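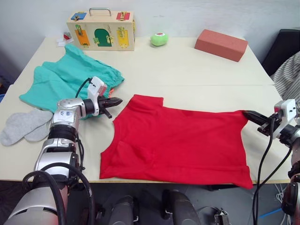

Sorting table, Dromham room: red T-shirt, teal shirt, gray socks, latch box at the back.

Hirklow Clothing Swap – Table and Sorting Area Check
Site: Dromham
Checked: May 21, 2025

1. Table panels level and pushed together – OK, with a comment
The seam runs right across the middle, and small things like buttons and hair clips do love to find their way into it. Please run a hand along it before you start, and if you feel a lip, nudge the panels back together.

2. Table surface clean – OK
White shows everything, bless it, so a wipe with the mild spray at the end of each session is plenty. No bleach near the clothes, please!

3. Nothing hanging over the front edge – NEEDS ATTENTION
The bottom of the red T-shirt is a little way over the front edge on the right. A shirt won't hurt anyone, but the same habit with a heavy coat can bring half a pile down with it, so let's all get used to sliding things in toward the middle.

4. Cables clear of the clothing and the walkway – CHECK EACH SESSION
Have a look underneath as well as on top, and lift sleeves and drawstrings well away.

5. Small litter removed – NEEDS ATTENTION
There is a little crumpled white and red something to the left of the latch box, a wrapper or a bit of paper I think. Into the bin with it, and the same goes for loose tags.

6. Socks kept in pairs – OK
The two gray ones are together at the front left, one lying over the other. A clip or a loose fold would keep them that way once the shirts start moving around.

7. Toys and children's items – OK, with a comment
The wooden latch box is a lovely thing and I hope it finds a good home, but it is a solid piece with a metal handle, so carry it with 2 hands and store it on the low shelf. Try each little brass latch for looseness and sharp corners before it goes out.

8. Shelf load – OK
The Vemside shelving is marked for 142 pounds a shelf. Heavy bags go on the bottom.

Next full check: September. The teal shirt still needs folding, if anyone has a minute.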